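Home Threads Saved Search Log in

We use cookies to remember your settings. Accept / Manage

Setsuko Tsuchiya
Wed 13 August

All right, friends, a small thread about hairbrushes, because I have spent far too much of this week thinking about where they should live and I might as well share it with the people who put up with me.

In our house the brushes used to go in the top bathroom drawer, bristles down, on top of hair ties and a travel toothpaste from goodness knows when. Every time I pulled one out it brought a little nest of fluff with it. I put up with that for years!

My neighbor Kausar keeps hers standing up in a cup on the hall table, handle down, head up in the air like a flower. I admired it every time I went over for tea and somehow never thought to copy her until April.

So I started trying cups. A drinking glass is too slippery and the brush swings around to face the wall. A jam jar is better – heavy, at least – but it looks like a jam jar. The tall vase swallowed the comb completely and I had to turn it upside down over the bed. 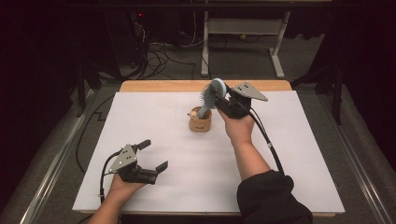
What I like best now is a small, plain cylinder with straight sides, short enough that most of the handle shows. You want to be able to grab it half asleep. If the cup comes up to the bristles it's too tall, and you'll be fishing.

The trouble with a short cup is that an oval brush is heavy at the top and leans. Mine leans to the left no matter what I do. Takeshi suggested a handful of dry rice in the bottom and bless him, that did help, though I've since switched to aquarium gravel from Catham, $4 a bag, and there's plenty left over if anyone local wants it.

Thin things can share. A wooden hair stick or an orange stick slides in beside the handle and takes up no room at all. Two brushes in one small cup is asking for an argument, I've tried it, they lock bristles and come out together.

Someone asked about cleaning (hello Fumiko!). I pull the hair out with the end of a comb, swish the bristles in warm water with a drop of shampoo, and leave the brush face down on a towel overnight. Please let it dry before it goes back in the cup – especially if the cup is cork or cardboard.

The whole change took me almost 20 minutes, and most of that was the drawer. Next up is the scarf basket, so if you have ideas for scarves, send them along, I'm reading everything.

3 replies

Contact © Ultden Back to top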